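The Grip Test That Never Touched a Vegetable

By Dulce Xolalpa
May 6, 2024

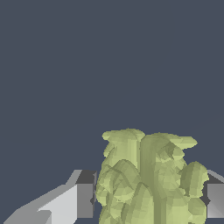
Two gray fingers and a leafy green object in simulation. The facets are part of the model.

The number on the Limero sales sheet is 47. That is how many produce shapes its gripper is said to handle "to standard," and I spent a good part of the spring trying to find out which standard.

The answer came by email from Dandix, the firm that ran the trials. The standard is its own. It runs to 35 pages, and most of them deal with simulation: how heavy the virtual object should be, how much friction the fingers get, how long a hold has to last before it counts as a pass. Ten seconds, if you were wondering. Bruising is covered in one paragraph, which says it is "to be assessed by the end user."

I have nothing against simulation. It's cheap, and a bad squeeze costs you no lettuce. But look at what is being squeezed. Leaves are thin, they slide over one another, and the outer ones tear off in your hand at the grocery store. A lumpy mesh built from flat panels can tell you whether the fingers close in the right place. Whether it can tell you anything about a torn leaf depends on how the software treats the material, and the Dandix document leaves that setting to the tester.

Stillholm, a packing company that was shopping for grippers last September, asked for the raw results. It got a summary. The summary lists 218 passes and no failures, with a footnote saying that runs ended early were left out. How many were there? The footnote doesn't say, and neither did Dandix when I asked – twice.

A decent rule here would be short. Publish every run, including the ones somebody stopped. State the friction and stiffness values on the same page as the pass rate. Then repeat a fixed share of the trials with real produce, bought the same week, and have a person who packs the stuff for a living look at it afterward.

Limero told me it "welcomes discussion" of physical testing. A draft from the Lu working group would make such tests mandatory, but only for grippers sold after it takes effect. The ones already on the market would keep their claims as printed, 47 shapes and all.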